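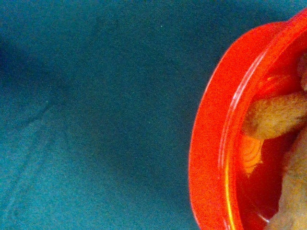
Le bol rouge orangé sur son fond bleu-vert, avec trois morceaux beiges dedans et un petit bout orange coincé à côté.

Combien ça coûte, un robot qui range le goûter ?

Bonjour les curieux ! Moi, c'est Ylva Öberg, et mon travail consiste à faire des listes. De très longues listes. Avant qu'un robot arrive dans un atelier, une cantine ou une école, quelqu'un doit réfléchir à tout ce qu'il va falloir acheter, et dans quel ordre, et avec quel argent. Ce quelqu'un, chez Bullow, c'est moi (et ma calculatrice, qui a une touche qui colle).

Vous m'avez envoyé plein de questions après ma visite dans les classes au mois d'août, pendant le centre de loisirs. Celle qui revenait le plus souvent, c'était : « Est-ce qu'un robot, c'est cher ? » J'ai envie de répondre oui, non et ça dépend. Alors on va prendre un vrai projet, celui sur lequel je travaille en ce moment, et on va faire les comptes ensemble.

Le projet s'appelle Tokosus. L'idée est simple à dire : un bras robot doit apprendre à prendre des petites choses dans un bol et à les poser ailleurs. Pour vous, c'est facile. Vous le faites en regardant un dessin animé, sans même baisser les yeux ! Pour un robot, c'est une sacrée aventure.

D'abord, c'est quoi un budget ?

Un budget, c'est un plan pour l'argent. On écrit ce qu'on possède, on écrit ce qu'on veut acheter, et on vérifie que la deuxième colonne ne dépasse pas la première. Si vous avez déjà compté vos pièces avant d'entrer dans une boulangerie, vous avez déjà fait un budget.

Pour Tokosus, j'ai 3000 euros pour installer le poste de travail. Attention, le bras robot n'est pas compris dans cette somme ! Il est déjà dans l'atelier, il servait à un autre projet avant. Et ça, c'est ma première astuce de préparatrice de listes : avant d'acheter, on ouvre les placards. J'ai trouvé dans les nôtres deux lampes, une multiprise et un tabouret qui grince. Tout ça, je l'ai rayé de ma liste avec un grand plaisir.

La table et ce qu'on met dessus

On pense toujours au robot en premier, parce que c'est lui la vedette. Moi, je commence par la table. Un bras qui bouge, ça pousse et ça tire, et si la table tremble, le bras vise à côté. Essayez de dessiner un rond pendant que votre voisin secoue le bureau, vous verrez le résultat !

Il me fallait donc une table bien lourde. Je l'ai payée 451 euros, livraison comprise. Elle n'a pas de tiroir et elle n'est pas très jolie, mais quand on la pousse, elle ne bouge pas d'un poil.

Ensuite vient ce qui couvre la table. Regardez la couleur derrière le bol : un bleu-vert assez foncé. À côté du rouge du bol, on voit tout de suite où finit l'un et où commence l'autre. Pour le robot, c'est précieux, car il se sert d'une caméra pour se repérer. Imaginez que vous cherchiez une chaussette blanche sur un drap blanc. Maintenant, cherchez-la sur un drap noir. Voilà pourquoi je passe du temps à choisir des couleurs, et pourquoi mes collègues me voient parfois arriver avec des échantillons plein les bras.

En plus, choisir une bonne couleur ne coûte presque rien. Un tapis bleu-vert ou un tapis beige, au magasin, c'est souvent le même prix. Mais avec un tapis beige, les morceaux beiges du bol seraient bien plus difficiles à repérer s'ils tombaient à côté. J'aime beaucoup ces décisions-là, celles qui aident énormément et qui ne vident pas le porte-monnaie.

Le bol, un achat plus compliqué qu'il n'en a l'air

Vous allez rire, mais j'ai passé une matinée entière sur les bols.

Un bol peut être haut ou bas, large ou étroit, mat ou brillant. S'il est très profond, le robot doit plonger dedans et il risque de cogner le bord. S'il est tout léger, il glisse dès qu'on le touche. Et s'il brille, la lumière se reflète dessus. Vous avez remarqué la ligne très claire qui suit l'intérieur du rebord ? C'est un reflet. Nous, on comprend tout de suite que c'est de la lumière. Un programme, lui, peut se demander si ce n'est pas un objet, une fente ou un morceau de ficelle.

Alors, est-ce qu'il faut acheter seulement des bols mats ? J'ai posé la question à l'équipe et la réponse m'a surprise : non ! Dans une vraie cuisine, il y a des bols qui brillent. Un robot qui n'aurait vu que des bols bien mats serait tout perdu le jour où on lui en présente un autre. J'ai donc prévu des bols différents dans ma liste, des mats et des brillants, des grands et des petits. J'ai choisi un modèle de la marque Osman pour les plus lourds, et j'ai pris les autres au marché du quartier.

Et dans le bol ?

Dans le bol, on met des choses à attraper. Sur la photo du début, il y a des morceaux à la surface toute bosselée, qui font penser à des nuggets ou à du pain. Le petit bout orange, juste à côté, pourrait passer pour une rondelle de carotte.

Quand je prépare un achat comme celui-là, je me pose toujours la même question : du vrai ou du faux ? Les vrais aliments ont des formes formidables, toutes irrégulières. Deux morceaux de pain ne se ressemblent jamais tout à fait. Mais ils s'émiettent, ils sèchent, ils sentent fort au bout de quelques jours, et il faut en racheter sans arrêt. La dînette, elle, s'achète une seule fois et se lave avec une éponge. Par contre, les pièces sortent souvent du même moule, donc elles sont toutes pareilles.

Dans mon tableau, j'ai fait deux lignes. Une ligne « achat unique » pour les jouets et une ligne « chaque semaine » pour la vraie nourriture. C'est très important de les séparer ! Un paquet de pain, ce n'est pas cher. Un paquet de pain toutes les semaines pendant un an, ça commence à peser. Faites le calcul avec votre biscuit préféré, vous serez étonnés (et vos parents aussi).

Regardez aussi comment les morceaux sont placés. Ils sont tout près les uns des autres, et le bout orange est niché entre deux gros. Pour l'attraper sans toucher aux voisins, il faut des doigts assez fins. Quand je choisis une pince pour le robot, je regarde donc la taille des objets, mais aussi la place qui reste entre eux.

La pince et les doigts de rechange

Les pinces, c'est le moment où ma calculatrice chauffe. La nôtre vient d'un petit fabricant, Sirnent, et ses doigts se changent comme les embouts d'un tournevis. Une paire de doigts fins pour les petites choses, une paire plus large pour les grosses, et des bouts souples pour ne pas tout écraser. L'ensemble m'a coûté 333 euros.

J'ai ajouté une deuxième paire de doigts fins, à 47 euros. « Pourquoi deux fois la même chose ? » m'a demandé une petite fille pendant ma visite. Très bonne question ! Les doigts fins sont ceux qui s'abîment le plus vite. Si j'en ai une paire en réserve, on la change et on continue. Si je n'en ai pas, il faut commander, attendre le colis, et pendant ce temps le robot ne travaille pas et les gens autour non plus. Attendre, ça coûte aussi de l'argent, même si on ne le voit sur aucune facture.

On fait l'addition !

Prenez un papier, je vous attends.

La table : 451 euros
La pince et ses doigts : 333 euros
Les doigts de rechange : 47 euros

Additionnez les trois, puis enlevez le résultat de mes 3000 euros. Ce qui reste doit payer tout le reste de ma liste : le tapis, les bols, les choses à mettre dedans, une étagère, des câbles (toujours plus de câbles qu'on ne croit), du produit pour nettoyer, et la réserve.

Ah, la réserve ! C'est ma ligne préférée. Je mets un peu d'argent de côté pour les surprises. Une prise trop loin, un colis perdu, une lampe qui éclaire trop fort et qu'il faut remplacer. Je ne sais jamais à l'avance ce que sera la surprise, mais je n'ai encore jamais terminé un projet sans en avoir une. La dernière fois, c'était la porte de l'atelier : la table ne passait pas. On a dû démonter les pieds dans le couloir, et depuis, je mesure les portes avant de commander quoi que ce soit.

Et le temps, dans tout ça ?

Un plan d'achat, c'est aussi un calendrier. Ça ne sert à rien de recevoir les bols en premier si on n'a pas de table où les poser. Je range donc mes commandes dans l'ordre où on en aura besoin : la table, puis la pince, puis le tapis et les lampes, puis les bols. La nourriture fraîche vient tout à la fin, la veille des essais. Les objets qui mettent longtemps à arriver, je les commande dès le début, même s'ils servent plus tard. La pince, par exemple, a voyagé pendant plusieurs semaines.

À vous de jouer

Choisissez un travail pour votre robot à vous. Ranger les crayons, trier les billes, distribuer les cartes, ce que vous voulez. Ensuite, écrivez votre liste en quatre colonnes : ce que j'ai déjà à la maison, ce que j'achète une fois, ce que je rachète souvent, ma réserve pour les surprises. Demandez à un adulte de vous aider à trouver les prix. Et choisissez bien la couleur du tapis !

Si votre liste est trop chère, ne jetez pas la feuille. Cherchez ce qu'on peut emprunter, ce qu'on peut fabriquer en carton, ce qui peut attendre un peu. Je fais exactement pareil, sauf le carton (quoique, pour l'étagère, j'hésite encore).

Envoyez-moi vos listes à l'atelier, je les lis toutes, même celles avec des taches de chocolat. La prochaine fois, on parlera des lampes et des ombres, et je vous raconterai comment j'ai fait pour en choisir une qui ne fait pas briller les bols.

Ylva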